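Flirketari kitchen handling — progress note to Skulovow, May

Status: behind. Main reason is the grip fault, details below. Everything else is more or less on plan.

What went wrong
Left arm lost grip on a utensil on Wednesday, mid lift. Ladle came down on the mat, nothing broken, no one near the cell. Cropper (our grasp planner) logged the grip as good the whole time — that's the part we don't like. Went back thru the logs: 300 lifts, 22 slips, almost all on tapered handles. Cropper reads finger position only and doesnt check force after closing.

Done so far
- speed capped at 75 percent, both arms
- glass lifts on hold
- force check written, passes on the bench, not yet in the Pallard build
- 66 of the 300 lifts relabeled by hand, rest to follow

Work at hand, utensils and the scrolled stand:

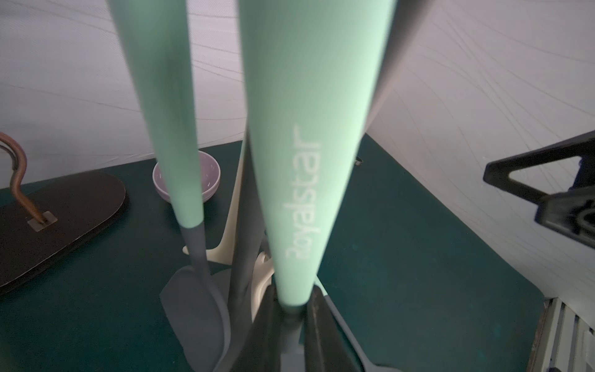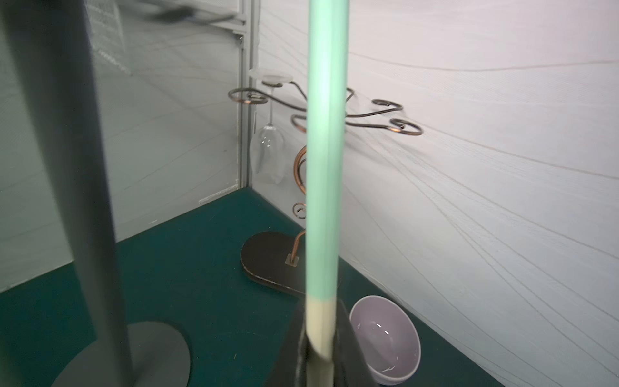
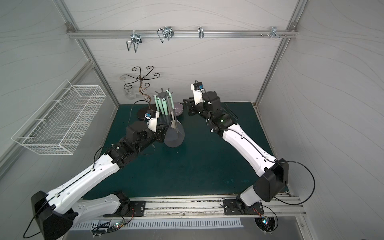 Needed from you
OK to move the glass milestone back two weeks. Also a decision on spare finger pads — quote is in your inbox, left arm set is the urgent one. No change to total budget.

Next
Force check into Pallard, rerun the tapered handles at capped speed, then send you the slip count before anyone lifts the cap.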